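Grippers, round two: the rack job

So I promised a follow-up on the gripper comparison and then August swallowed me whole. Sorry! I've finally sat down with a cuppa and the notes, and I reckon I have enough to be opinionated.

Quick recap for anyone new. I've been working in simulation on a small arm that has to reach into an equipment rack, get hold of a module and not bash anything on the way. I started with the Brindura jaw because it came with a decent model file and I'm lazy. Then Yupin Yensuk lent me her Ternbridge model, which has slimmer fingers and (her words) a much worse temper. Same arm, same rack, same controller for both. The table is my favourite bit of the whole setup, I spent far too long one evening choosing the wood grain and I regret nothing. 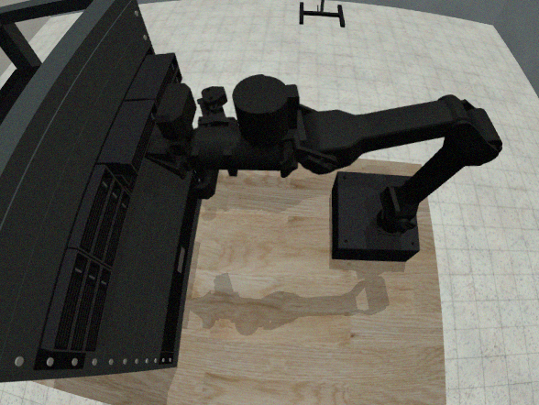
What I was measuring, sort of

I'd love to tell you I had a proper test plan. I had a spreadsheet with colours in it. Each attempt started from the same home pose, went in toward the rack, closed, backed off, and got a pass or a fail. I ran 1407 attempts over a couple of weeks, mostly overnight, and threw out 209 of them when I found I'd left the friction setting at something silly, like ice on ice. Whole lot in the bin. I was a bit cranky about that.

The Brindura is forgiving. If the approach is slightly off it just shoves its way in and usually ends up holding the thing. Great on an open bench, not so great next to a rack, where "shoves its way in" means leaning on the neighbouring module. The Ternbridge slips into the gap beautifully but wants the wrist angle spot on, and if it isn't, the fingertips skate off and you're left gripping air.

Lertchai Chareonsuk had a look over my shoulder (well, over a video call) and asked why I was letting the arm come in so low. Fair question! I'd copied the path from an old job and never looked at it again. Lifting the approach and turning the wrist earlier helped both grippers, and the Ternbridge far more than the Brindura. I had to redo 265 attempts to compare fairly, but I'd rather know.

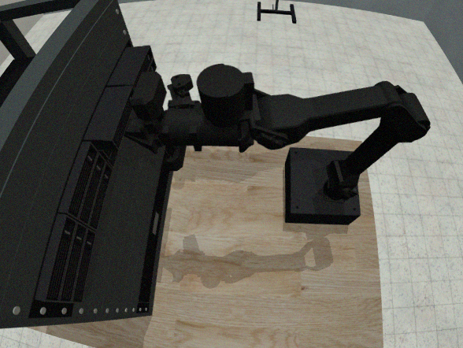 4 min read · Filed under: Grippers, Simulation

The other thing I swapped was the controller. I'd been using Noiphan, which does everything by position: you tell it where to be and it goes there, no matter what's in the way. With a gripper that close to a row of modules it felt like parking a ute in a garage with your eyes shut. Droturley lets me cap the contact force instead, so when a finger touches something it eases off. It's slower, up to two seconds slower on a bad approach, and the tuning screen looks like it was designed by somebody's angry uncle. But the neighbouring modules got knocked a lot less and I stopped wincing at the replays.

Black on black is a pain, by the way. The arm, gripper and half the rack are so close in colour that my first go at tracking the fingertips from the camera view was rubbish. I ended up using the joint readings for the scoring and keeping the camera for my own eyeballs. One day I'll paint the fingertips orange, which in simulation takes thirty seconds, and which I have still not done.

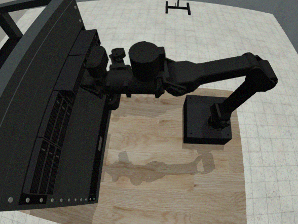 Anyway, the pairing I've settled on for now is Ternbridge with Droturley. I didn't expect that, given how much I whinged about the Ternbridge in the first week. Yupin has been very gracious and has only mentioned it in every single message since. If you've got loads of room around your part and you just want it picked up, I'd still go for the Brindura and save yourself the fiddling.

Next up I want to try both with a different wrist camera position, and Lertchai has a longer set of fingertips he wants me to have a go with. If you've used Droturley on anything with a tight gap, please leave your damping settings in the comments, mine are pure guesswork.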